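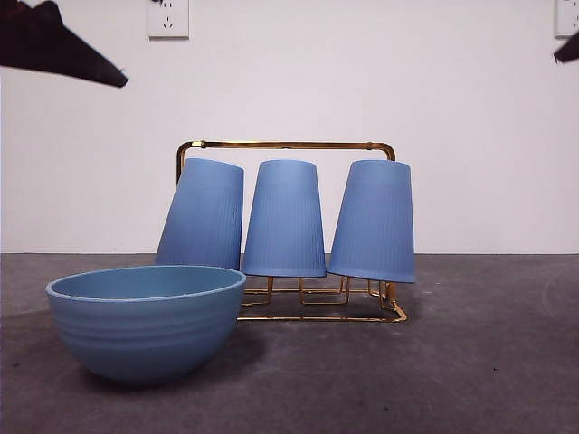

Issue 121 – page 2

## Moving a Brelel save to a new PC

Brelel, the city-trading game from Grendell, keeps its saves in a local folder and doesn't sync them. The steps below apply to build 2624 and later. Older builds use a different save format and must be updated first.

### Before you start

Load your most recent save on the old PC, let the map finish drawing, and exit from the main menu. Closing the window with the game running can leave a lock file behind, and the new PC will then list the save as read-only.

You need a USB stick or a shared network folder. A late campaign on the Thambiah map takes up far more space than an early one, so check the folder size before copying.

### Copy the files

1. In the main menu, open **Options > Storage** and select **Show folder**.
2. Copy the whole `saves` folder. Don't pick out single files – each campaign also needs its index file.
3. Copy `keys.cfg` from the folder above if you have changed the controls.
4. Install the game on the new PC and run it once to the main menu, then exit.
5. Open the new storage folder the same way and paste both items over the existing ones.

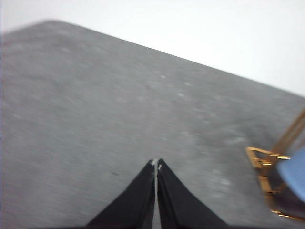
Start the game and select **Load**. The campaign list should match the old one, including autosaves. If it is empty, the usual cause is a nested folder: `saves/saves`. Move the contents up one level and restart.

### Mods

Mods are stored separately. If the campaign used the Plilosau harbor pack, install that before loading. The game will open the save without it, but every modded dock is replaced with a standard one, and the next autosave makes the change permanent.

### Autosave limit

The default limit is 1000 files. Set a lower value under **Options > Storage** if the new drive is small. The oldest files are deleted first.

Last checked 6 Oct 2026.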